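3.2 The fixture board and its surroundings

Figure 1. The square grey board on its corrugated metal wall, with a green circuit board strip standing in its slot and a blue box at the lower right corner.

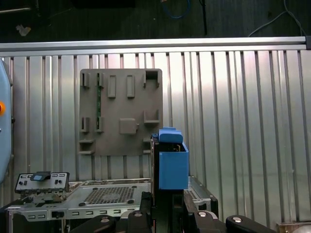
3.3 What the holders are for, and what people think they are for

The board used at the Avstead bench was drawn up by Kazimír Skála in June and has been argued over ever since. Its holders and tabs sit in rows, a layout that looked self-explanatory on paper. We asked 5 assemblers, none of whom had met the board before, to place a circuit strip and a lidded box using only the shape of the board as a guide. Each made 320 placements. The strip gave little trouble: a tall slot invites a tall thing, and the short holders in the middle row (Figure 1) flank its lower end closely enough to discourage invention.

The open square bracket in the upper right corner was another matter. Two assemblers took it for a place to park the lid, one for a handle, and Dagmar Beneš, whose written comments were the fullest we received, for "a mistake left in out of politeness". Skála maintains that it is a bracket. The ledge on the right side was used as a shelf by everyone, including the authors — it is very hard to own a ledge and leave it bare.

We also recorded what gathered near the board between sessions. The Skarkum protocol asks for a clear bench and says nothing on the subject of cables or small scraps, and both were left out of the tidiness score. Vrabec and Slanina score them separately, and their totals are accordingly gloomier than ours.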